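Filed under: Short Fiction, Animals & People

The License Lady 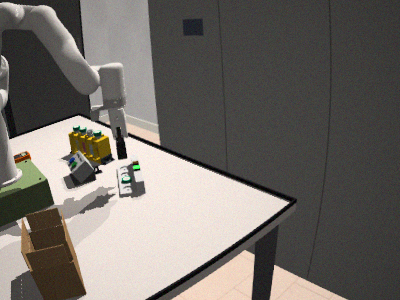 DOSSTEAD, January

I'd been the county's kennel licensing clerk for 6 years when the Gittins Road application landed on my desk, and I knew I was in trouble because it was written in purple marker.

Applicant: Trinidad Huenchumán. Type of facility: "house." Number of animals: "depends on the weather."

So I drove out. I figured I'd hand her the right form, tell her about the fee (it had just gone up to $83, and people always yelled at me about it, like I got to keep it), and be back in time for lunch.

She met me at the gate with a goose under one arm.

"You're Rocío Fuentealba," she said. "You sent me a letter with my name spelled three ways."

I said I was sorry. The goose looked like it didn't buy it.

Well, I walked through that house with my clipboard and my good shoes, and there were old greyhounds on the couch, and a blind beagle named Allari who followed the wall all the way to the kitchen to smell my knees. It was clean! Cleaner than my place. But the rule said 40 square feet of indoor run per dog, and I had my tape measure out, and I already knew what it was going to say.

"What happens if I don't pass?" she asked.

"You get thirty days," I said. "Then somebody comes."

"Somebody like you?"

"Somebody with a van."

She put the goose down and made coffee. I'm not supposed to take coffee. I took it — it was cold out and Allari had gone to sleep on my foot, so I wasn't going anywhere anyway.

"Does a hallway count?" I said after a while.

"Does it?"

I got the code book out of my bag and we looked it up together, her reading glasses on my nose and the goose yelling at the back door to be let out.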